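Ticket 3133
Site: Storley, unit 2
Category: Bins and storage
Priority: Low
Status: Closed

Reported Friday, 9:40 am
Metal bin rocks when weight is put on one corner and makes a knocking noise against the bin behind it. Contents are mixed small goods, including a cloth, a squeeze bottle and a toy. Bin label 802. Requester asks whether the bin needs replacing.

10:15 am
Checked the bin with contents in place. Rock reproduced by pressing on the front left corner. Scuffs and scratches on the floor of the bin are surface wear only. No sharp edges found by hand. Colour of the metal is unchanged under the marks, so no coating loss to report.

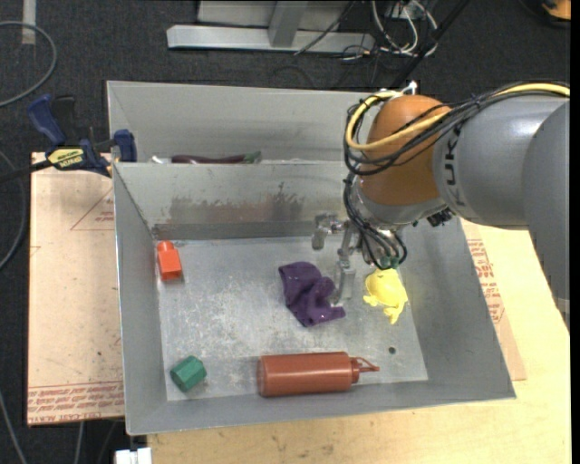

Contents moved to a spare tub and the bin turned over on the bench. Base checked with a straight edge. No bow in the base. One rubber foot was compressed well below the height of the others. Bin 906 checked for comparison, all feet level.

11:30 am
Replaced all four feet with the Duvska screw-in type from stores. Old screws reused, threads good. Bin put back with a finger-width gap to the rear bin. Contents returned.

1:05 pm
Pressed on each corner in turn. No rock, no knock. Requester advised that replacement is not required.

Follow-up
Feet stock is low. Reorder placed with Papadakis, delivery expected in May. If the knock returns, reopen this ticket and check the shelf level first.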